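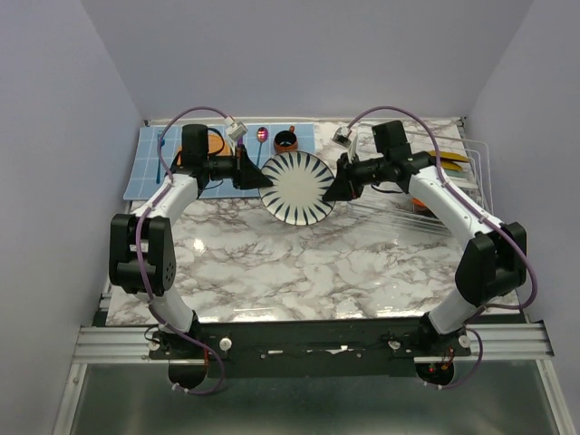
Why do plates come out of the dishwasher with a white film when the water softener is running?

A white film usually means hard water is still reaching the machine. The softener can power up, show a normal display, and still pass untreated water if its resin is exhausted or its bypass valve is partly open. Detergent residue can look similar, so test the film first. White vinegar dissolves mineral scale and has little effect on etched glass, where the surface itself is damaged.

I went through this at the house in Stedum over the winter. The film first appeared in November on the drinking glasses, then on the dark dishes. I changed detergent twice before testing the water, and that cost me several weeks.

What I measured

The softener is a Catell unit with a metered valve. The meter counts gallons and starts a regeneration once the set volume has passed through the resin. Mine was set to 3,361 gallons, a number left over from the previous installation. The capacity calculation is simple: divide the grains of hardness the resin can remove by the grains per gallon in the supply, then subtract a reserve. The reserve covers normal use between the moment the meter reaches its limit and the regeneration overnight. Mine is now 612 gallons, generous for a small household, but we have guests and a large tub.

I used drop-count titration for hardness. Test strips are fine for a quick check, but the color steps are too wide to show a slow drift. Take the sample from a cold tap downstream of the softener and let it run long enough to clear the pipe. A sample from the outside faucet tells you nothing here, as that line is often plumbed ahead of the softener.

Vivek Bisht read a draft of this and pointed out that I had ignored iron. He is right. Dissolved iron uses up resin capacity and should be included in the compensated hardness figure. The manual for your valve should give the multiplier.
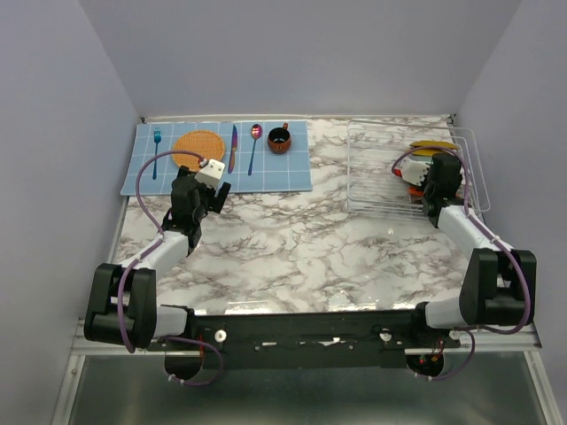
Dishwasher settings

Some dishwashers have their own softener and salt reservoir. Set its hardness level from a reading of the water entering the dishwasher. Too high a setting wastes salt, and very soft water with too much detergent can etch glass permanently. Cut the dose before changing anything else.

Rinse aid is a separate adjustment. Streaks or a bluish tint suggest too much, and droplets left after drying suggest too little. Change it by one step and run two full loads before judging.

Yu-ting Kuo asked whether the Narnen salt tablets are better than plain pellets. I have run both and measured the same hardness afterward, so I buy whichever is in stock. The brine tank gets checked when I change the furnace filter.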